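Pruvel Hand Recorder, felt-finger version

Hire or buy. Ships from our Lornville workshop.

The Pruvel is a gripper on a handle. You hold it, squeeze it, pick things up with it and put them down again, and the camera on board keeps a record of the whole business. Do this enough times and you have a set of examples a robot arm can learn from. Do it for an entire afternoon and you also have a new respect for the person who usually does it.

Fingers

Both fingers are flat and faced in black felt. Felt is kind to paint and glaze and does not squeak. It does collect fluff, so a strip of sticky tape comes in the box. Replacement pads are sold in pairs, because customers who ordered one always rang back for the other.

Recording

One press starts a take, a second press ends it. A long press bins the last take, and is the most popular feature we have ever made. A full charge lasts 3 hours. Takes are copied to your computer over the supplied cable and can be sorted, trimmed and labelled in Itmont, our desktop program, which is plain to look at and rarely falls over.

What to practise on

Boxes and cups are fine for the first morning. After that, give it something awkward. Thin uprights are good value: the fingers have to come in straight, and a wide foot punishes anyone who arrives too low. 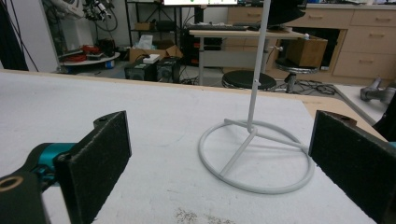 Words: K. Shahbazi, Pruvel product desk. Last revised in September.

A white metal stand like this one, with a ring for a base and three struts running out to it, asks for a decision before you close the fingers. Pole or ring? Either will do, but choose one and write it in the task note. Mixed sets can be rescued in Itmont, slowly.

We suggest 49 good takes per object before you start training, and a fresh starting position each time. Moving the object a thumb's width and calling it new will fool your manager but not the model.

In the box

Recorder with felt fingers fitted, charger, cable, hex key, sticky tape, and a printed guide of 11 pages, two of them useful.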